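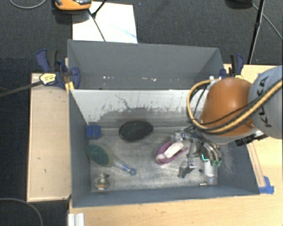
Last edited October 2025

Moving our club forum's chat box to something people will use – help?

posted by Ebere Yusuf
14 comments

Hi all, hoping one of you has been through this. I run a forum for people who restore old sewing machines, it's called Nutstead, and we've had a little embedded chat box in the sidebar since forever. It was the free one that came with our Cullinane theme. We have 169 registered members and on a good evening maybe a handful of them are in the chat together, mostly asking each other about bobbin cases.

The trouble started in April when I updated the theme. Now the chat box loads fine on my laptop but on phones it sits right on top of the reply button, so you can't post until you close it, and then it comes back on the next page! I've had so many grumpy messages. Also guests can type in it without logging in, which was cute when we were tiny, but now we get spam links every night and I'm the one up deleting them.

I've been looking at Hirovar because it has a group chat you can paste in with a bit of code, and I like that I could make a couple of members into moderators. But I can't tell if people would need a second account for it. Half of my members already forget the password for the forum itself (I reset one gentleman's 5 times last month, he's lovely though). I don't mind paying a little. I do mind losing the old chat history, there's some really good stuff in there about motor belts.

Would you switch, or try to fix what I've got? I can copy and paste code but please don't ask me to write any.

Thanks so much!

3 shares

Xiuying Cui
Helpful: 40

Oh I know this one, I had the same overlap problem on my quilting board after a Cullinane update. Before you switch anything, go into your theme settings and look for the page that controls the sidebar. Mine had a setting called "float on small screens" and it had been turned on by the update. I turned it off and the chat dropped down to the bottom of the page on phones, under the posts, and the complaints stopped that same evening. If yours has it too, that's half your problem gone in a minute.

For the spam, there should be a guest setting inside the chat box's own options, and that's a different screen from the theme one (took me ages to find). Set guests to read only. They can still see that people are chatting, so they might sign up, but they can't type. If you don't want to shut guests out completely, at least block links from them. I did that first and it got rid of most of the junk, but I ended up going read only anyway.

About Hirovar – I did try it, for 2 months. It's nice! The moderator thing works the way you'd want, you click on a name and give them the rank, and they can mute and delete but can't change your settings. And yes, people need a separate account, unless you get the paid plan, where they can come in with their forum login. With your password gentleman I would think hard about that. I lost a few of my older members in the move because they just saw another sign-up form and gave up.

The history won't come across either way. What I did was open the old chat log, scroll right back to the beginning (get a cup of tea, it loads in little chunks), select everything and paste it into a text document. Then I picked out the good bits and made them into a pinned thread. It was a boring afternoon, but people do read that thread, and a search will find it now, which it never could in the chat box. I'd do that whatever you decide. My old box only kept the last so many messages and I had already lost the early ones without knowing it.

So if it was me, I'd fix the two settings, save the log, and live with it for a while. If you still hate it, put Hirovar on a separate page with a link in the menu and leave the old one where it is until you see which one people go to.

6 comments

nillwood_dan
Helpful: 2

just use Nillwood, its free and the box is bigger. I dont think you can turn off guests but we never get any spam. you paste the code in the footer not the sidebar

Ebere Yusuf

Xiuying, you are a star!! The float setting was there and it was switched on. I've just checked it on my phone and my sister's and the reply button is back. Guests are on read only now as well. I'm going to start on the log tonight, it's asking me to click "load older" over and over so I see what you mean about the tea. Dan, thank you too, but I think I need the guest setting. Do you know if the pinned thread can be longer than one post, or should I split the belts from the bobbins?

Xiuying Cui

Split them, mine got cut off when I pasted it all in one go. Make the belts the first post and reply to yourself with the rest.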